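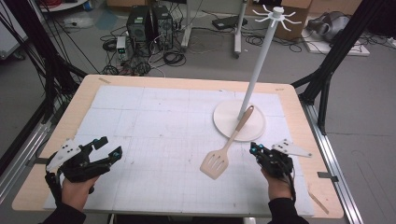

*The eight-arm rack on its cream base, with the slotted spatula leaning against it.*

I bought the Movinby utensil stand in February and have used it daily since then. It is a freestanding rack: a round base, one tall pole, and a hook head with eight curved arms at the top. It is meant to hold cooking tools by their hanging holes. This review covers the stand only. The spatula came from Hrnčiar and was bought separately.

## Assembly

Three parts, no tools. The pole threads into the base and the hook head pushes onto the top of the pole. Assembly took 7 minutes, most of it spent starting the thread straight. The instruction sheet shows the head going on first. Ignore that and do the base first, or you end up turning the whole rack by its arms.

The pole on mine does not stand fully vertical. I backed it out and reseated it twice with the same result. Kristýna Hudec has the same model and hers leans too, in a direction that changes with how hard the joint is tightened. I take this to be slack in the thread. It has not gotten worse.

## Stability

The stand is rated for 600 g per hook. I did not test to that figure and don't own a kitchen tool that heavy. What matters more is how the load is spread. With all eight hooks in use and the weight balanced, it stays put when bumped. With two ladles on adjacent hooks and nothing opposite, it rocks when one is lifted off. Alternate sides as you load it.

The base has no rubber underneath. On a smooth counter it slides if you pull a tool toward you instead of lifting it. I added four felt dots, which stopped the scratching noise but made the sliding slightly worse. Cork would be a better choice.

## Hooks

Each arm curves up enough to hold a tool while the head is being turned. Spacing is fine for spatulas, spoons and a small whisk. A wide slotted turner takes up its own hook and part of the next, so in practice I hang six tools, not eight.

The hook tips are thick. Two of my older spoons have holes too small to pass over them, and Branislav Charvát reported the same problem with his Letinix set. Measure before buying. A loop of cotton string solves it, if you can live with the look.

The head rotates, with some friction. It could be looser. Turning it with one hand tends to turn the base as well.

## Cleaning

White was a poor choice next to a stove. Grease film shows on the arms after a week or so. The head lifts off and goes in the sink, and the pole wipes down easily. The joint between pole and base collects crumbs and needs a brush.

## Compared with a crock

I used a ceramic crock for years. The crock holds more, never tips and costs less. The stand keeps the heads of the tools apart, lets them drip dry, and makes it quicker to find the right one. It also needs a lot of clear height – measure under your wall cabinets. Mine did not fit there and now lives at the end of the counter.

## Ratings

| Item | Score out of 10 |
|---|---|
| Assembly | 7 |
| Stability, balanced load | 8 |
| Stability, uneven load | 4 |
| Hook design | 6 |
| Cleaning | 6 |

Worth buying if you have the height and own fewer than eight tools with proper hanging holes. I would pay a little more for a heavier base and a tighter thread.

Updated 21 June 2026: score for cleaning lowered from 7 to 6.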